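3.2 Filing thin cases upright

Of all the household chores we looked at, putting flat cases away in a small bin surprised us the most. It seems so plain! You pick up a case, turn it on its edge, and slide it in with the others. Yet the 42 people who took part in the Kubo sessions went about it in strikingly different ways, and many of them had strong feelings about which way was right.

We were especially taken with what happens as a bin fills up. An empty bin gives a thin case nothing to rest against, so the first one falls flat or slumps into a corner. Once a row has formed, the cases hold each other up, and the person only has to deal with the one at the end, which tends to lean. Benedita Magalhães, who coded the Kubo sessions, called this the "end case," and we have kept her term (see also Figure 3).

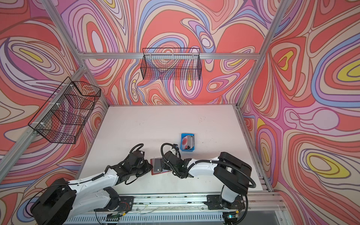 Figure 3. Thin cases stored upright in a blue bin, with the end case leaning and a red-edged case on the tabletop.

A leaning end case can be a help or a nuisance. Some people left it at a slant and used the gap behind it as a slot for the next case. Others pushed it straight before adding anything, even when it tipped over again a moment later. In the Watel sessions, where the bins were wider, we saw much more of the second habit, and we would love to know if it carries over to books and records.

Covers matter too. When cases are packed tightly, only their narrow edges show, and finding a given one means tilting several forward. People who expected to come back for a case often left its cover facing out at the end of the row. We had not planned to study this, and it became our favorite part of the work. Over 400 placements were coded for both lean and cover direction, and the two turned out to be closely linked. Section 3.3 takes up the same question for trays and folders.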